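About us

Grukmont is a small shared workshop on Chung Street, in the back half of a former printing house. We build robot arms there, mostly for our own learning, and we help other people who want to build one at home. We are not a company with a sales office. We are a group of members who pay the rent together and who have the key.

How it began

The first arm was built on a kitchen table, and it was not a good one. The shoulder was too weak for the forearm, and the cables caught on everything. Two of us had then made the same mistakes in two different kitchens, so we decided to look for a common room. We found it in August. It has 600 square feet, one large sink and a door wide enough for a pallet.

What we build

Our main project has the name Brerkier. It is a desktop arm with several joints, which a patient person can put together in the evenings with ordinary hand tools. The parts cost roughly 800 dollars if you print the housings yourself. The manual has 177 pages at the moment. We know that this is long, but most pages are drawings, and the chapter on cables alone has saved many members from opening the shoulder a second time.

The second project is Fondidside, our collection of exercises for the simulator. Every new member starts with it, before touching a screwdriver. In the simulator you can send the elbow in a wrong direction and lose only a minute. With a real motor you can lose a gear, and then you wait for the mail.

The exercises are simple at the beginning. You place the arm on a table, you put one cube near its base, and you bring the wrist down until the tool touches the top of the cube. After this come pushing, turning and, much later, stacking.

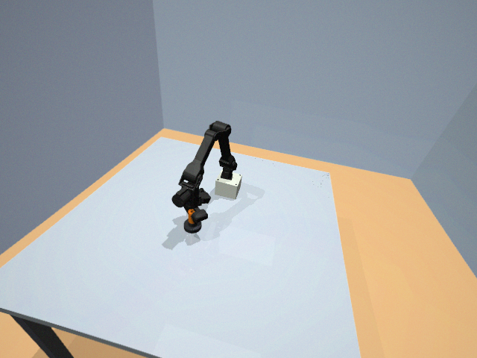 Members usually need 5 evenings for the first set of exercises. Some need more, and they are often the ones who later write the clearest notes. When you have finished the set, you receive a shelf for your parts and a place at the long bench.

How to join us

The workshop is open to visitors in the evening, from six o'clock. Please ring the lower bell, the upper one belongs to the dentist. You do not need to know programming. It helps if you can read a drawing, and if you put the hex keys back in their holder.

We keep a waiting list for the bench, but there is no waiting list for the simulator. The exercises can be copied to your own computer on your first visit, so bring a USB stick with you.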